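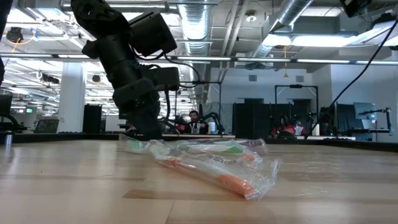

Individually Wrapped Toiletries: Bench Inspection Checklist, with Comments

By Mavis Boateng
13 February 2020

We use cookies to remember your settings. By continuing to browse you accept our cookie policy.

Applies to toothbrushes and similar slender items received in clear film sleeves for the Oswood welfare packs. Supersedes the November issue. Complete one sheet per carton. Mark each line Pass, Fail or N/A and initial it.

1. Bench surface

1.1 Tabletop wiped down and left to dry before the carton is opened. Pass.
1.2 No raised splinters or lifted edges along the plank seams. Pass.
Comment: run a folded cloth along each seam. If it snags, move to another bench and report the snag.
1.3 No glare over the working area. Fail.
Comment: ceiling lights reflect off the wood to the left and right. Film faults are hard to judge against a reflection. Examine sleeves over the middle of the table, or tilt them until the highlight moves off the seal.

2. Film sleeves

2.1 End seal closed across its full width. Pass.
2.2 No pinholes or splits at the bristle end. Pass, 105 of 110.
Comment: five sleeves split near the crimp. All five were from the lower layer of the Dandeck carton. Withdrawn.
2.3 Loose film at the ends. See comment.
Comment: a long flap is not a fault. Creased film is not a fault either. A flap that opens into the sleeve is a fault and the item is rejected. Do not fold flaps under to make them lie flat, as this hides the seal from the next checker.
2.4 No loose film on the floor. Pass.

3. Contents

3.1 One item per sleeve. Pass.
3.2 Colours mixed within the carton. Pass.
Comment: orange, green, purple and mint are all acceptable. Colour is not a grade. Two packs going to the same room must not have the same colour.
3.3 Batch code legible through the film. Fail, 16 items.
Comment: code printed under the crimp on the Vollon stock. Supplier informed. Items usable if the carton label is kept with them.

4. Handling

4.1 Hands washed or fresh gloves worn. Pass.
4.2 Items lifted by the handle end. Pass.
4.3 Items spread in a single layer before checking. Fail on first visit, Pass on second.
Comment: sleeves piled on one another cling together, and the lower ones get missed. Separate them before starting line 2.1.
4.4 Dropped items set aside, sleeve intact or otherwise. N/A.

5. Storage after checking

5.1 Lidded box, dry shelf, off the floor. Pass.
5.2 Rejects in a separate marked box. Fail.
Comment: box was present but unmarked. Label fitted during the visit.
5.3 Shelf 23 cleared of the old Siddiqui stock. Outstanding.

Actions: relabel the shelf, replace five items, repeat section 2 on the next Dandeck carton.

Signed: M. Boateng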